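July 31, 2025. Toy corner, Bernport room.

Finished going through the soft toys this morning. The Daza crate had 74 pieces in it, and 57 are fit to keep. The rest have bite marks or torn corners and went in the trash. Wrote the total on the crate lid so we don't repeat this in the fall.

Washing: a little dish soap in lukewarm water, squeeze the foam, don't twist it. The roofed blocks tear at the peak if you twist them. Rinse twice. The last batch in April was rinsed once and felt sticky for a week.

Decided to use the stainless pot with the black handles as the day bin for the small set. The plastic tub cracked along the bottom and I'm not gluing it a third time. The pot has a smooth rolled rim and wipes clean fast. It is louder than the tub when someone drags it, so lift it by both grips.

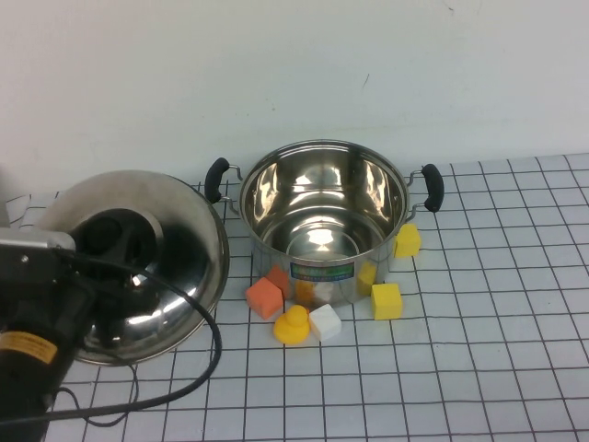
The small set stays at seven: three yellow blocks, the two with pointed tops, the white cube and the duck. Anything else found on the white table goes back to the Daza crate, not in with these. The white cube shows dirt first, so check that one when deciding if the set needs a wash.

Label is still on the pot below the rim. Tried a corner with a fingernail and it didn't want to come. Will try cooking oil and leave it up to 57 minutes, over lunch. No scraper on the steel.

To do:
Order a replacement tub from Trilov, item 554, same size as the old one.
Ask Kerenero if they sell the roofed blocks singly.
Squeeze the duck out over the sink after washing, it holds water.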